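Speaker notes — "Open it up: what's inside an old workstation and what to do about it"
Repair evening at the Garba, 30/06/2020
Slot is 50 minutes with questions. Aim to stop talking at 40.

Before I start
Lights up at the front. Water within reach. Put the tray with the magnetic mat on the LEFT of the table this time, I'm left-handed and last time I kept reaching across myself like a fool. Phone on silent.

Opening
Hi everybody, thanks for coming out. Quick show of hands — who has a desktop computer at home that they have never once opened? Okay, lots of you. And who has one in a closet that "mostly works"? Even more. Good, you're my people.

So I bought my first used workstation in February for the Trostik project, which is my grand name for the file server that lives under my stairs. I went for a workstation over a regular home PC for one simple reason: these things were built so that somebody in an office could fix them quickly and get back to lunch. Handles, latches, big side panel that comes away in one piece. You'll see it once we get to the slide.

(Pause here, let latecomers sit.)

What I want you to go home with
You're going to be able to open a case and know what you're looking at. That's really it. I'm not going to teach you to solder, and I'm not going to talk you into buying anything. If you leave here and vacuum nothing, I'll be happy. (Ask me about vacuums at the end, I have feelings.)

Part one — shutting down properly
Shut down from the menu. Switch off at the back if there's a switch. Pull the power cord, then everything else. Then press the power button once with the cord out and hold it for 5 seconds, which lets the leftover charge drain away.

Say this slowly: do NOT open the power supply. It's a closed metal box, it stays closed. Everything else tonight is fair game, that one isn't. Repeat it.

Touch bare metal on the case before you touch anything inside. I wear a wrist strap when I remember it. Don't work on the carpet in wool socks, which I have done, and got away with, and would not do again.

Take a picture of the back before you unplug things! I skip this every time and then stand there with two identical-looking cables wondering about my choices.

Part two — getting the side off
Lay the machine on its side on a towel. Panel facing up. On mine there's a lever, you pull, the whole side swings out. On others it's two thumbscrews at the back and the panel slides. If it doesn't move with a gentle push, stop and look for the screw you missed. There's always a paint line or a little dent showing where it wants to go.

Pass the spare panel around the room at this point. Remind people the inside edge can be sharp. Bare sheet metal, and I've got the thumb to prove it.

Part three — finding your way around
Okay, this is my favorite bit. People look in and see a tiny city and get nervous, so start with the big stuff and ignore the rest.

The motherboard is the large flat board that everything plugs into. Green on lots of machines, black on some of the newer fancy ones. It's covered with little parts and you don't need the name of a single one of them. Think of it as the floor of the room.

Memory is the long thin sticks standing upright in slots, with a clip at one end or both. Push the clip down, stick pops up. When it goes back in, line up the notch first. It takes more of a push than feels polite.

The processor sits under the big lump of metal fins, usually with a fan on it. Leave it alone tonight. If you lift that cooler you need to clean off the old paste and put on fresh, and that's a talk of its own.

Drives — either a heavy brick in a bracket or a skinny little card screwed flat to the board. Colored plastic on brackets and latches very often means "you're allowed to touch this." Blue on one brand, green on another. Once you notice it, the whole machine starts giving you hints.

(If somebody asks about the graphics card: yes, there's a catch on the slot. Yes, it's hard to reach. Use a plastic spudger or a chopstick, and I mean it about the chopstick.)

Part four — dust
Mine came out of an office and the front fan was wearing a sweater. Take it outside. Short bursts of canned air, can upright, and hold the fan blades still with a finger so they don't spin. A soft paintbrush is great for corners. I keep one marked Gaten, after the brand of cookie tin it lives in, and my family knows not to paint with it.

Wet wipes stay in the kitchen. For a sticky case, a barely damp cloth on the OUTSIDE only.

Part five — one real upgrade
Tell the story: boot time before the new drive was 182 seconds. I timed it with the oven timer because I didn't believe it. I could make toast. With the new drive in, it was ready before I'd pulled my chair in, and I sat there restarting it over and over, laughing to myself.

Things I'd do in this order if the machine is slow: swap an old spinning drive for a solid state one, then add memory, then stop spending money. I didn't stop. I bought a second used machine out of the Girnix clearance sale for parts and now I have two.

Check the memory type before you order. It's printed on the sticker on the stick. I ordered the wrong kind once and paid return postage on it, so please learn from my seven bucks.

Part six — closing up
Look for anything lying on the board. Run a finger along each cable so nothing hangs into a fan. Count your screws, mine go in an egg carton in the order they came out — one cup per step, then work backward.

Panel on, power cord in, screen and keyboard only. Turn it on. If it beeps and nothing shows up, don't panic, nine times out of ten the memory isn't pushed all the way in. Power off, cord out, push harder.

Questions I usually get
Is it safe? With the cord out and the power supply left closed, I'm comfortable with it, yes.
Will I void the warranty? Check yours. On a machine this old the warranty is long gone.
What screwdriver? One decent Phillips and a small set of hex keys covers nearly everything I own.
Can I vacuum it? Please don't. Static, and you'll suck up a jumper and spend the evening going through the bag. Guess how I know.
Where do old parts go? There's a box by the door tonight for dead drives and cables. Wipe the drives first if they still run.

Wrap up
Last slide stays on the screen while people come up to the table. Tell them they can touch the demo machine, it's unplugged, that's what it's there for. Find the handle bar first, then the blue latches, then the board. Collect the spare panel before it walks off. Fold the towel. 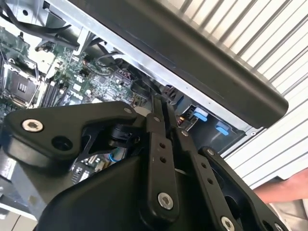
Last slide: workstation with the side open. Green board on the left, black handle bar over the silver rail, blue latches below its rounded corner.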